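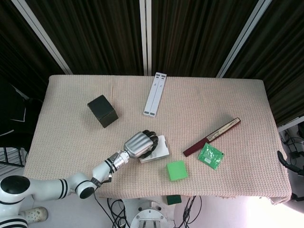 Pladness Tabletop Cell, build kit

Sold as a kit for a home shop or shared workshop. One arm, one hand, one base fixture, cables and a folder of printed instructions. You supply the table and the patience.

We stock it because people keep asking for it. We have also built one ourselves, so read this before you order.

What the maker claims: assembled in 2 evenings, picks up "everyday objects" out of the box.

What we got: Costel Pop built ours at the Dasden shared shop and it took 6 evenings. Two of those went on the cables, which come unlabeled. The arm itself went together without trouble and the joints feel solid. As for everyday objects, it depends whose day. A kitchen sponge is a fair test and so is a square box. Flat things lying on the table are harder, because the fingers have to curl down onto them and there isn't much edge to get hold of. The demo video skips those.

Put a cloth on the table. Bare tops let small items skate away from the fingertips. Ours is a beige waffle weave and any thick cotton would probably do as well. The Figueiredo mat sold as an add-on costs more and we saw no difference.

In the box
Arm with shoulder, elbow and wrist joints
Hand with black-tipped fingers
Base fixture and bolts
Cable set (see above)

Not in the box
Table
Cloth
Frame poles or curtains, if you want a plain backdrop
Anything to tidy the cables with

Price: 800, hand included. The Kuvov upgrade hand fits the same wrist. We haven't tried it and won't recommend it until we have.

Returns: 3 weeks, unopened only. Once the base has been bolted down, it's yours.

Firmware: the July release is the one to use. The one after it dropped the slow mode, and we want slow mode.

Page checked 6 December 2020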